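Norbert Borbély
3 min read

1/ Utensil storage in a small kitchen, part two. Part one covered drawers. Several of you asked about upright storage on the table, so that is what this thread covers.

2/ The variable that matters most is the ratio of handle length to cup height. If more than two thirds of a utensil stands above the rim, the cup's center of gravity rises and a light plastic cup will tip when something is pulled out at an angle.

3/ Chopsticks are the worst case for lean and the best case for weight. They spread to the rim and stay there. A ladle does the opposite: it stands nearly straight and puts all its mass at the top.

4/ I keep ladles out of the cup entirely. They go on the wall with the lids.

5/ Lids, briefly. A wall rack next to the stove beats a stack in the cabinet. You lift one lid without moving three others. Mount it high enough that steam from the wok doesn't condense on the bottom row.

6/ Cup material. I have used ceramic, steel and thin plastic. Ceramic is stable and chips. Steel is stable and loud. Plastic is light and easy to wash, and it moves when you move the utensil.

7/ For comparison, the Poretine crock weighs a good deal more than any plastic cup I own and has never tipped. It also holds water at the bottom, because the glaze stops short of the base and the last few drops never drain.

8/ Drainage is the second variable. Wood standing in water swells, then darkens at the tip. Dry chopsticks flat on a towel first. I leave mine 30 minutes, longer in December when the kitchen is cold.

9/ Mixed materials in one cup are fine if the wood goes in dry. Clear plastic spoons scratch against metal, so I keep metal elsewhere.

10/ Someone at Hayashi (the housewares shop, second floor) told me to sort by frequency of use. I tried it. Sorting by length works better for me, tall pieces at the back, short at the front.
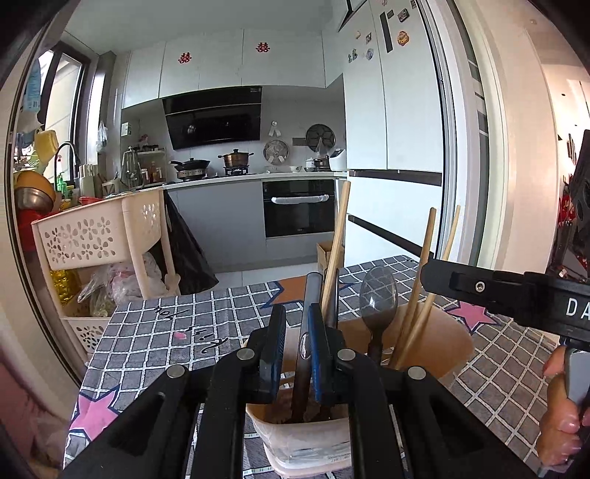
11/ A sleeve of cardboard around the cup is worth trying. It adds a little friction for the hand. Replace it when it softens.

12/ Tablecloth: a woven cloth grips the base of a cup better than a wiped vinyl one. The cost is laundry. Pull it flat before setting anything upright on it, as a fold under one edge is enough to start a tilt.

13/ Position on the table. Keep the cup away from the side people walk past. Mine used to stand at the corner nearest the refrigerator and was knocked over by the door more than once.

14/ Replies about the Prullgate rack: I returned it. The slots are too narrow for square-ended chopsticks. The Homatholm version has wider slots but no tray.

15/ Part three will be spice jars. If you have a rack that takes two jar diameters without wasted space, post the dimensions in the replies, inside width first.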